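4. Setting Up the Wilov Label Printer

4.1 Before you start

Put the printer on a flat, steady table. Leave enough space at the back for the power plug and enough at the front for labels to come out. Keep it out of direct sun.

Caution: Use only the power adapter supplied with the printer. Other adapters may fit the socket and still damage the board.

4.2 Loading the roll

1. Press both side tabs and lift the lid.
2. Slide the roll holders apart.
3. Set the roll between the holders with the labels facing up. The widest roll the printer takes is 37 mm.
4. Pull the first label through the slot until it passes the tear bar.
5. Close the lid and push down until both tabs click.

Note: Rolls sold under the Plodport name have a thicker core. Take out the gray spacer before loading one.

4.3 First print

1. Plug in the adapter and hold the power button for 2 seconds. The light blinks green.
2. Press Feed once. One blank label comes out.
3. Press Feed and Power together to print the test label.
4. Check that the border is complete on all four sides. If one side is missing, go to 4.4.

A full roll holds 266 labels. The light turns amber when 27 are left.

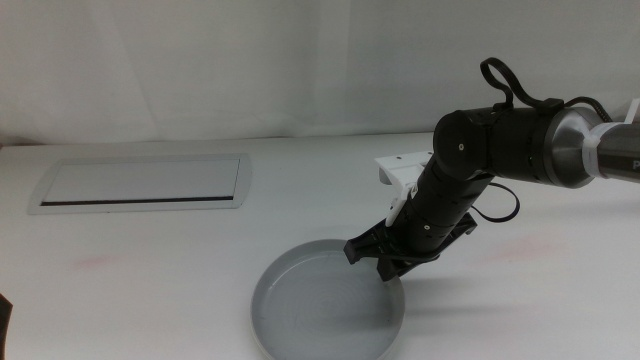
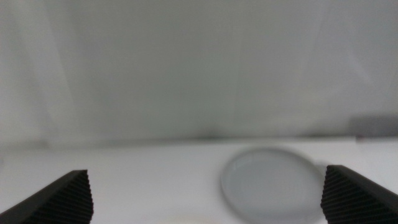 4.4 Aligning the labels

1. Open the lid and check that the roll sits square between the holders.
2. Close the lid, then hold Feed until the light goes out.
3. Release the button. The printer feeds several labels while it finds the gap between them.
4. Print the test label again.

If the border is still off, turn the small wheel beside the tear bar one notch toward the missing side and repeat step 4.

Caution: The print head gets hot during long jobs. Let it cool before touching anything under the lid.

Note: Alignment settings are kept when the printer is unplugged. They are cleared by a full reset (see 7.2).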